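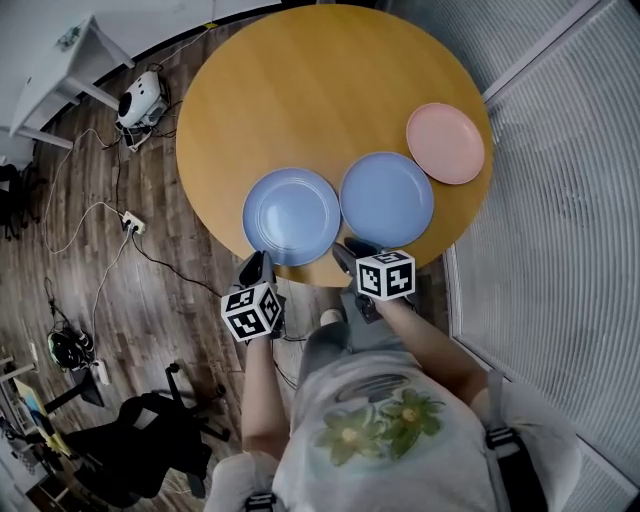

I have been mad about odd plates ever since I moved to Hendalville, and I've finally given up pretending I'll ever own a matching set. My nan had a full dinner service, 61 pieces, and most of it came out once a year in January for her birthday. Lovely, but what a waste! Mine get used every single day. Two blues that aren't quite the same blue, sitting side by side, with a little pale pink one next to them, make me happier than any boxed set ever did, and on a honey-yellow table top the colours really sing.

Round tables are brilliant for this, by the way. Nothing has to line up. You can let the plates huddle together on one side and put the bread and the big salad bowl on the other, and it still feels like a proper spread (I had a square table for five years and was forever straightening things).

My favourite hunting ground is Plisside, the second-hand place behind the station. Go early, head for the back shelves and don't be shy about digging through the stacks! I usually pick one colour before I go in and stick to it, otherwise I come home with a bag full of brown saucers. Pemetis is good as well, though dearer, and better for bowls.

Next on my list is something green. A soft, mossy sort of green, big enough for pasta, with a bit of a rim to catch the sauce. I saw one in Plisside last time and put it back, and I've been cross with myself ever since. If it's still there at the weekend it's coming home with me!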